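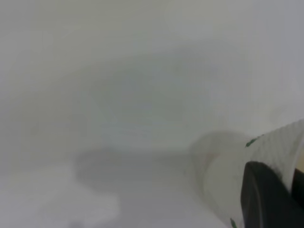

**Wrist camera feed goes soft near the surface at open day demo. Setup problem or normal?**

Posted by Colin Kettle

We went to the open day at Weltdale in December. The Holteo arm was doing slow approach moves, with the wrist view on a monitor beside the cell. At standoff the view was sharp. Close to the work it turned to gray and white gradients, and only the finger had any detail. The presenter took no questions on it. We have to run a similar demo for 21 visitors and I would like to avoid the same thing. Is this a focus setting or a lens limit?

**Beryl Hartley**

Lens limit, most likely. Small wrist cameras are often fixed focus. Ours is set for 12 inches and is no use under 4. A plain white surface makes it worse: there is no texture to show, and the finger throws a shadow that can pass for a part.

For visitors:

- Put a second camera on a stand, off to the side, and switch to it for the last part of the approach.
- Lock exposure before the doors open.
- Use a printed mat if the work allows it.

Check the lens for a locking ring before you order anything. Some can be refocused by hand, but you lose the far end.

**Bozsik**

had this at our demo too, wiped the lens and it was fine

**Beryl Hartley**

A dirty lens would be soft at standoff as well. Colin says it was sharp there.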